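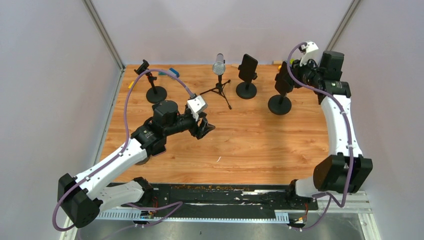
Episode quality is mostly decided before you press record. These steps cover collecting demonstrations on the two-arm Tavgate cell, and they assume the arms are already calibrated. Set the table first. Our stand tasks use upright things such as phone stands and a small tripod, spread in a loose row over the rear half of the wood, with the front left mostly clear so both arms have room to come in from the corners. Small items can go near the back wall. Keep them in the layout if the task sheet lists them.

Before each session

Move both arms slowly through their full reach and watch the purple cables. They should follow the white links without pulling tight at the wrist. Check the ties while you're there.

Open Vandance, load the task and confirm that both grippers read as open. Type the instruction in plain words, the same way every time. "Pick up the phone stand" and "grab the phone holder" end up as separate tasks in the index.

Recording

1. Bring both arms to the start pose and wait 4 seconds.
2. Start the episode, then move. Go at a steady pace, a bit slower than feels natural.
3. If you miss a grasp, back off and try again in the same episode. Recoveries are worth keeping.
4. If a stand falls over, stop and mark the episode as failed. Don't reach in while the arms are live.
5. Return to the start pose before you stop recording.

Shift the objects a few centimetres between episodes and swap their order every so often. Our first batch had 402 episodes with hardly any change in layout, and the policy only worked when the stands were in those spots. The current set has 1,663, and nearly 700 of them use mixed layouts.

Upload to Herkeck at the end of the session and add a note on anything odd – a sticky finger, a dropped sync, a change in lighting. Questions about labels go to Nithin Chacko.

Last updated: June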